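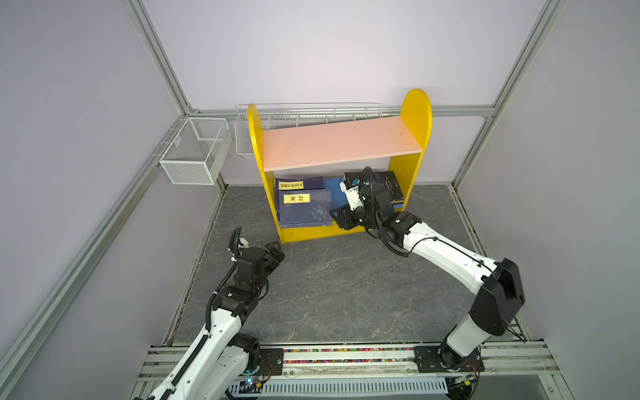
Dark blue books on the lower shelf of a yellow bookshelf.

About Us

Hi, and thanks for clicking over! I get asked a lot what Tutik is, and the short version is that we're a very small company in Rosstead that makes and fixes up painted bookshelves. I started it in my garage one June with a borrowed saw and 3 cans of yellow paint that the hardware store had mixed wrong for somebody else. I still order that yellow. People ask for other colors and I do mix them (the salmon pink has a real following), but yellow is what I reach for first.

The rounded sides were my aunt's request. She wanted a shelf for the hallway with no corners to catch her hip on, and one side taller than the other so it would look friendly. I drew it on the back of a phone bill and we've been cutting from pretty much that drawing ever since. We have made about 400 of them now!

I like a low shelf with books standing face out. You lose room that way, I know, but when you walk by you see the cover and you pick it up. My own shelf at home is half Chinese classics from my student days and half paperbacks I bought at yard sales, and the I Ching gets the good spot up front.

We also take shelves back. If yours has lived through a couple of kids and a move, bring it in and we'll sand it, tighten it up and repaint it. Or leave it alone! Scuffed edges are fine by me, and so are screw heads that show. I used to fill and paint over every one, and then I'd curse myself when it came time to take the thing apart. Now I leave them where a screwdriver can get at them.

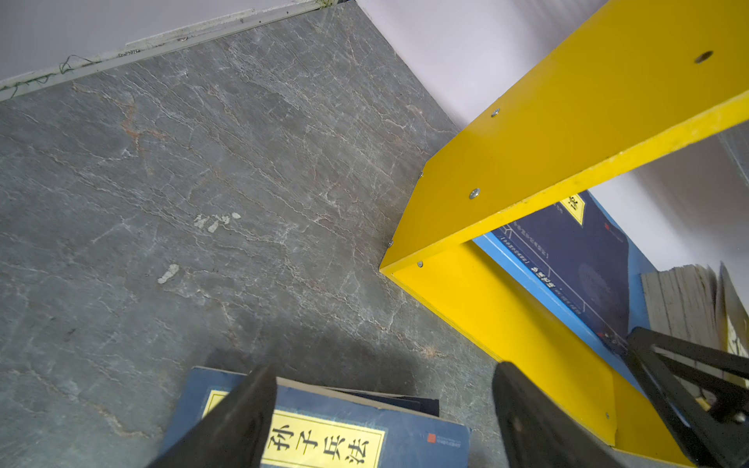

Vakulenko wrote to say that the old books do better lying flat in a stack than leaning, and would I please put that on the website, so I have. Softcovers especially, the letter went on, because once the pages go wavy they never stand up right again. I've tried it on my worst ones and I'm a convert.

Delivery is free inside Rosstead. For anything farther out we use Plandix, and the shelf comes flat with the screws in a bag taped to the back board. Please check the tape before you throw out the box!

Page updated 9/15/03

Print this page | E-mail this page

Comments

shelfhappy: Do you still do the pink top board with yellow sides? My sister wants one just like mine.

mapleporch: Got ours in June. Went together fine once I found the bag of screws.

R.T.: Any chance of a wider one for atlases?

Related
Choosing a shelf height
How to touch up painted edges
Delivery with Plandix
Bringing your old shelf in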